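Skerkitz recalls gripper pads after slipping fault

Mallholm, June - Skerkitz is asking all users of its Todska hand-held gripper to stop using the finger pads from the spring delivery. On some of these pads the glue becomes soft, and the pad can move on the finger when the jaws close. Two users reported that a metal object slipped and fell. In one case a person had a small cut on the hand.

The fault shows itself mostly with thin and smooth objects, such as those used in household tasks.
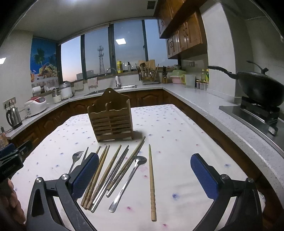

Todska gripper at a kitchen table with chopsticks, a fork and a spoon.

The company Bhardwaj, which produces the pads for us, has changed the glue and now tests every pad before delivery. New pads are free of charge and will arrive in up to six working days. The exchange takes five minutes - no special tool is necessary.

Until then, please do not lift knives, glass or hot things with the gripper. We are sorry for the trouble. Questions can be sent to the Skerkitz service office in Mallholm.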